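Quiénes somos

¡Hola! Soy la persona que contesta los correos de Wutusus, la que prepara los pedidos y también la que escribe esta página (se nota, ¿verdad?). Wutusus es una escuela pequeñita de encuadernación a mano, con una tienda de papeles pegada que fue creciendo casi sin querer.
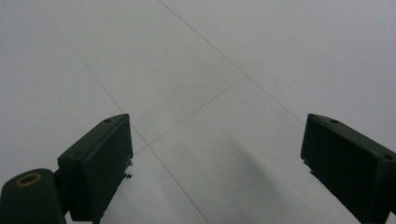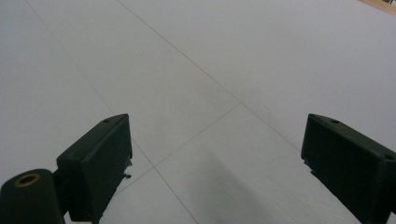
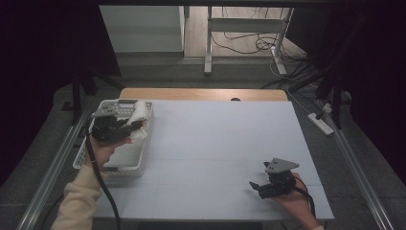 Empecé cosiendo cuadernos en la cocina de mi piso, en la calle Olatunji, con una aguja de tapicería y un hilo que se rompía cada dos por tres. Regalé tantos que mi familia me pidió que parase, así que monté un curso. Al primero vinieron 8 personas, todas de noche, después del trabajo, y al acabar ninguna quería irse – yo tampoco, la verdad. De aquel grupo salió la idea de buscar un local y tomárnoslo en serio.

Ahora damos 2 cursos distintos. El de iniciación se llama Zalero, como la primera libreta que me salió recta, y en él se aprende a plegar, perforar y coser un cuaderno copto de principio a fin. El otro es para quien ya tiene soltura y quiere meterse con tapa dura, lomo redondo y cabezadas (¡las cabezadas enganchan muchísimo, aviso!). En agosto cerramos las clases, pero la tienda sigue enviando pedidos.

Lo de los papeles es culpa de mi debilidad por las guardas. En el catálogo hay 882 referencias entre marmoleados, verjurados, telas y cartones, y cada temporada me prometo no pedir más. El hilo de lino encerado es de nuestra propia línea, Avuvbridge, y lo vendemos en bobinas pequeñas para que puedas probar colores sin arruinarte. También encuadernamos por encargo: tesis, recetarios de la abuela, diarios de viaje, partituras que se caen a trozos. Para tiradas largas, hasta 1,000 ejemplares, escríbenos con tiempo, que todo va cosido a mano y las prisas se ven en el lomo.

Si nunca has cogido una plegadera, ven igual. Prestamos las herramientas, el material está incluido y el primer cuaderno torcido te lo llevas a casa con todo el orgullo del mundo. Y si tienes dudas entre un curso y otro, mándame un correo contándome qué te gustaría hacer – suelo responder por la tarde, con el café.

Página actualizada el 23/3/22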